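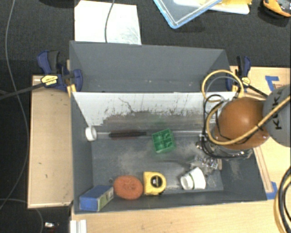 Gray bin with white divider, brush and green container.

THE VILLITZ BALANCE

The town of Villitz took in 1,821 cubic meters of water a day and billed for 1,454. The difference was 367, and Houshang Azimi was hired to find it.

He arrived in March with a listening stick, two pressure loggers and a copy of the network map. The map had been drawn by the firm of Dumitrescu when the pumping station was built, and had been corrected since in four colors of ink. Red meant a pipe had been replaced. Blue meant a pipe had been found. Green and brown were not in the key.

His contract allowed for three kinds of loss. Water could leave through a hole, it could pass through a meter that read low, or it could be taken. Azimi had no preference among these. He was paid by the night.

He began at the reservoir outlet. The meter was a Gistetti turbine type, older than the map, and he checked it against the drop in the tank with the inlet closed. It read true. He wrote this down and initialed it.

For the next eleven nights he closed valves. The method is simple. Between two and four in the morning a town uses very little, and whatever is still flowing is mostly leakage. A district is shut off, the flow at the outlet falls by a certain amount, and that amount belongs to the district. He started with the station quarter, went on to the mill road and then the upper streets. Before each closure he knocked at the door of the dialysis patient on Catach Street and confirmed that her supply was on the other main. She was always awake. On the fourth night she asked him what he was listening for.

"A steady hiss," he said. "Higher for a small hole, lower for a large one. Plastic pipe carries it badly."

"And what have you heard?"

"A refrigerator."

He found two leaks under the mill road and one at a hydrant. The works crew dug them up and clamped them. The daily intake went down by 84 cubic meters. He tested a sample of household meters on the bench and put their combined error at 52. This left 231 cubic meters a day with no hole, no faulty meter and no customer.

On the ninth night he shut the last district valve. Every street in Villitz was now isolated from the reservoir. He drove up the hill, opened the chamber and read the dial with a flashlight. The turbine was still turning at a little under ten cubic meters an hour.

He checked the valves again on foot. It took until daylight and they were all closed.

There was one line left on the map that he had not assigned. It was drawn in brown, left the trunk main below the reservoir, and ran east for 1,370 meters across land marked as pasture. It had no valve symbol and no diameter. At the end was a small circle of the sort used for a public standpipe.

He walked it in the afternoon with the stick, stopping every fifty paces. The sound was there from the first stop, low and even, and it did not get louder or softer as a leak does when you come up to it. The ground was dry. After the second fence he passed a church foundation, then a row of doorsteps in the grass, then a curb.

The standpipe was iron, painted recently, and running into a stone trough. The trough was full and overflowed into a channel, and the channel went into a drain that had been kept clear. He filled a measuring bucket three times and took the mean. It agreed with the night figure to within 5 percent.

On the back of the pipe was a cast plate with the name Catach. He had thought it was only a street.

He looked for a handle to close it. There was a spindle, and his key fitted. He put the key on and stood holding it for some minutes. The grass around the trough was worn down to bare soil on the side away from the town, and a tin cup hung on a hook with its handle turned outward.

He took the key off and entered the standpipe in his notebook. The form had a column for authorized consumption, unbilled, which covered hydrant flushing, street cleaning and the cemetery. He wrote 231 there. Under "user" he wrote Catach.

The balance closed. He opened the valves that night in the reverse order, slowly, to avoid stirring up the sediment, and at a quarter to four the woman on Catach Street came to her window and asked whether he had found it.

"Yes," he said. "It's being used."

She nodded and drew the curtain, and he went on to the next valve.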